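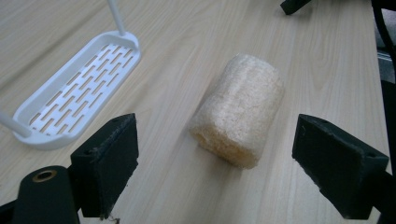

Clirkari Classroom Set: The Early Depression, 1929–1933

Published by Flestthorpe
Grades 8–12 and introductory college courses
Boxed set, printed, with teacher binder

The Early Depression set gives students a way into the years between the stock market crash and the bank holiday through the kinds of paper those years produced. It holds 100 reproduced documents on heavy card stock, a teacher binder of 139 pages, and 3 folded wall maps. It was written to stand next to a regular textbook and does not replace one.

The set covers the banking side of the period more fully than most classroom materials do. Students usually arrive knowing that there was a crash and that there was a New Deal. The years in between tend to get a paragraph. Bank runs, farm foreclosures, local relief and the tariff argument all have their own folders here, and each folder can be taught alone.

What is in the box

100 document cards, 8.5 x 11 inches, printed on one side with a short source note on the back
Teacher binder, 139 pages, three-ring, with tabbed sections
3 wall maps: bank suspensions by state, farm prices and drought, and railroad lines
Card index sorted by date, by type of source and by state
Storage box with lid and folder dividers

The folders

Folder 1, Before the Crash. Installment buying, farm debt in the 1920s, the Florida land boom, and brokers' loans. The farm debt cards are worth using even if you skip the rest of the folder, as later folders refer back to them.

Folder 2, October 1929 and After. Market reports, newspaper front pages and letters to the editor from the weeks following the crash. Several of the letters are optimistic. The binder has a discussion sheet on why.

Folder 3, Banks. How a small-town bank worked, what happened during a run, and what depositors could and could not recover before federal deposit insurance. Includes a role-play for a full class, set in a county seat with two banks. Allow two periods.

Folder 4, Farms. Commodity prices, foreclosure notices, penny auctions and the first dust storms. The drought material stops in early 1933 – the worst of the Dust Bowl falls outside the dates of this set.

Folder 5, Relief Before the New Deal. County poor relief, church kitchens, city bond issues, and the Reconstruction Finance Corporation, created in 1932. This is the longest folder and the one teachers most often split up.

Folder 6, Tariffs and Trade. The Smoot-Hawley Tariff Act of 1930, with arguments from both sides. Reading level is higher here than in the other folders. A simplified version of four of the cards is in the back of the binder.

Folder 7, The Election of 1932 and the Long Winter. Campaign material, the months between the election and the inauguration, and the bank closings of February and early March 1933.

Reading level and format

Document cards keep the spelling and punctuation of the original. Hard words are explained on the back of the card. Where a source was too long for one card, it has been shortened, and every cut is marked with dots in brackets. No wording has been modernized.

Handwritten sources are given twice, once as a facsimile and once in type. You can hand out the facsimile alone if you want students to practice reading period handwriting.

Lesson plans in the binder are written for a 45-minute period. Most can be stretched to a block period by adding the writing task at the end of the plan.

Class size

One box serves up to 30 students working in pairs or small groups. For larger classes, or if two rooms will be using the set in the same week, order a second set of cards. Cards are sold separately from the binder and maps.

Changes in the second edition

The railroad map has been redrawn at a larger scale. Folder 6 now opens with a one-page explanation of what a tariff is and who pays it. Two cards in Folder 2 were replaced with clearer copies from the same newspapers. Card numbers have not changed, so first edition lesson plans will still work with second edition cards.

The first edition slipcase has been dropped in favor of a box with a lid. First edition cards fit the new box.

Digital access

Each box comes with a code for Flelar, our online reader. Flelar holds page images of all the cards and printable copies of the student sheets. The wall maps can be viewed there but not printed at full size. One code covers one teacher account. Students do not need accounts to open a card from a shared link.

Replacement parts

Single cards can be replaced by number. The number is at the lower right on the back. Maps and binder tabs are also available singly. Please have the edition number ready when you order – it is printed inside the box lid.

Ordering

School and district purchase orders are accepted. Orders from inside the United States ship from our Lakatos warehouse. Unopened boxes may be returned for a full refund. Opened boxes can be exchanged if cards are missing or damaged on arrival.

Related sets

Clirkari Classroom Set: The Home Front, 1917–1919
Clirkari Classroom Set: The New Deal, 1933–1939
Clirkari Map Pack: Railroads of the Midwest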